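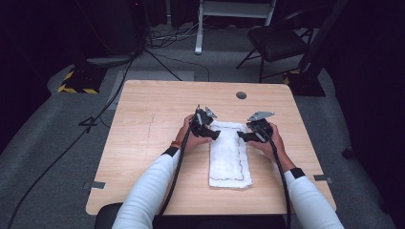 White towel with reddish-brown stitched border, folded lengthwise.

Linen allowance for short-stay guests in Falcombe residences
Asked in: Housing and Facilities
Status: Answered

Our department will host visiting staff at the Falcombe residence beginning in September. The guest handbook states that linen is provided but gives no quantity. How many towels is each guest entitled to, how often are they exchanged, and is there a charge for items that are not returned? Some guests will arrive on a Sunday, when the front office is closed.

3 answers

Answer 1 – marked as accepted
Each registered guest receives 3 towels at check-in: one bath, one hand and one face. Towels are exchanged on a one-for-one basis at the linen counter. Stays longer than 6 nights include one full change of bedding, which must be requested through the Standus portal under request type 1299. Items not returned at checkout are billed to the host department and not to the guest. For Sunday arrivals, the host should ask for linen to be placed in the room beforehand – the request must reach the office by noon on the last working day before arrival.

Answer 2
Please note that the Yeoh building follows a separate arrangement. Linen there is supplied by Fliment and the exchange counter does not accept it. Returning a towel to the wrong building will be recorded as a missing item, and corrections take time.

Answer 3
We were billed last year for a bath mat. I do not believe mats were on the list at that time. It may have changed.

Was this page helpful? Yes / No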